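# Chapter 8: Where Does the Noise Go?

I spent my first working February in an office in Telcombe, and I went home every night with a headache. I blamed the coffee, then my glasses, and then (sorry, Ladi) the man at the next desk, Ladi Garba, who hummed. It took me far too long to blame the walls!
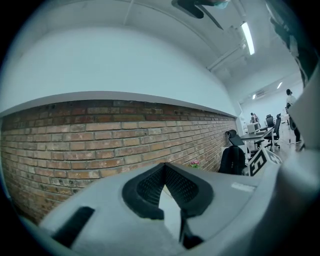 **Figure 8.1** An office with a white ceiling and an exposed red-brick wall.

So this chapter is about echo, or *reverberation* if you want the grown-up word. Clap your hands in a bathroom and the sound hangs around. Clap them in a closet full of coats and it's gone. Same hands, same clap, but the coats soak up the sound and the tile throws it right back at you.

Brick is a lot closer to tile than to coats. When we finally measured our place in Telcombe, a ringing phone came in at 68 decibels from clear across the room, and I could follow nearly 400 words of somebody else's phone call before I gave up and went to lunch.

We'll start with how sound bounces, then work out how long it takes to die away in a plain box of a room. After that come the messy rooms, including the old swimming hall at Skeltby, my favorite terrible room anywhere. You'll want a calculator from page 93 on, and a balloon you don't mind popping.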